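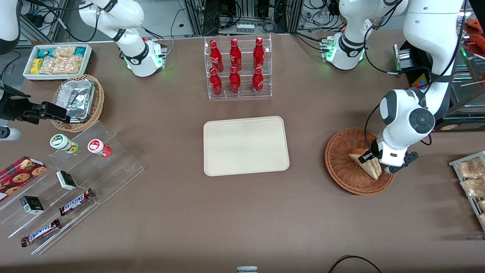

By Mereana Whitelaw, February

Filed under: Food and Drink > Counters and Serving

A snack counter is a table or ledge from which cold food and bottled drinks are handed over, usually with very little cooking done on the spot. The kind described in this article is a homely one, and most people will have stood at something like it, at a railway halt or a village fête, wondering whether to have the sandwich.

The sandwiches are generally cut corner to corner into wedges and kept in a round wicker basket, which lets the air move and looks a good deal friendlier than a plastic tub. Lightly toasted bread holds its shape best. A plain cream tray with rounded corners is a common companion, set where the customer can reach it — and many a counter keeps one clear for the next order.

Drinks are often shown on a tiered rack of clear acrylic, the back row raised above the front so that every bottle can be seen. Red bottles, such as those of Coca-Cola, lend their colour to the shelves as well, and brighten up a brown tabletop wonderfully. Hot or savoury items, sausages on skewers among them, tend to go in a glass case to one side.

At Kerkside the Saturday counter opens at 10 and has seats for 22.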